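The Office of Unreturned Articles at Clisstead occupies the ground floor of the former customs building and is open to the public between the hours posted on its door. It receives, records, keeps and, where possible, restores to their owners all articles left behind on the Muvlow line. Its rules are set out in a green volume chained to the counter. The volume was last revised in November, when the paragraph on umbrellas was shortened.

Crescencio Zamudio was appointed Keeper of the Small Room on 24th April. His letter of appointment stated that he would be responsible for articles capable of being lifted with one hand, that he would be issued with a key and a lamp, and that he was to form no opinion as to the character of any owner. He signed beneath this last condition and returned the letter by the afternoon post.

The Small Room contained a table, a chair and a cabinet of shallow drawers. The table was of light wood with a rounded outline, and its grain ran in waves that a tired person might follow for some time. Under Rule 81, the contents of each claim were to be laid out upon it for one full day before being placed in a drawer. The rule gave the purpose of this practice as "settlement". Mr Zamudio asked the Deputy Registrar what was meant by the word, and was informed that the Office had always understood it.

Claim 649 came in from Cendmont on the evening service. It had travelled in a paper bag without a name, and the guard who handed it over could say only that it had been found on a seat on the left-hand side. Mr Zamudio put the articles out in the order in which they came to his hand. He stood the tumbler towards the far left of the table, laid the stickers flat in front of it, and set the mouse down last.

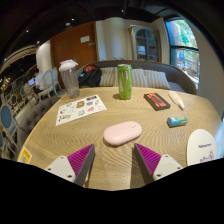

He entered the mouse in the register as pale pink, wireless and of the ordinary kind, and noted that its scroll wheel was pink also. The tumbler he entered as clear, tall, with a white lid, and bearing faint lettering of a golden colour near its lower part. The stickers presented greater difficulty. The form allowed one line for printed matter, and the designs on the sheet were so various that no single line would hold them. He wrote "assorted", considered it, and wrote "small" in front of it.

It was at this point that Mr Zamudio came near to breaching the terms of his appointment. He had begun to suppose that the owner worked away from home, carried her own drink, and had bought the stickers for a person younger than herself. He had gone so far as to suppose that this person was waiting for them. He laid down his pen and walked twice round the table. The green volume provided that a Keeper who found himself forming an opinion should make a note of it on a separate sheet, seal the sheet, and deliver it to the Registrar unread. He did so. The Registrar's cabinet was found to contain 760 such sheets already, the earliest of them in the hand of a Keeper named Arriaga, who had retired before the line was electrified.

The day of settlement passed without incident. Mr Zamudio did not move the articles, although he adjusted his chair on several occasions so as to see them from the other side.

The claimant attended at the counter shortly before closing. She was a tall man of advanced years in a raincoat, and the Keeper was obliged to correct the pronoun in his own mind, the register having fortunately never contained one. The gentleman described the mouse and the tumbler accurately. Asked about the printed matter, he said that the stickers were his, that he had chosen them himself, and that he had not yet decided where to put any of them.

The articles were released to him upon signature. The fee was 7 pence, which he paid in coin.

When the counter had been closed, Mr Zamudio asked the Registrar whether a sealed opinion might be withdrawn once it was known to be mistaken. The Registrar consulted the green volume and replied that it might not. He added that the sheets were kept for that purpose, and wished the Keeper a good evening. Mr Zamudio returned to the Small Room, wiped the table in the direction of the grain, and put out the lamp.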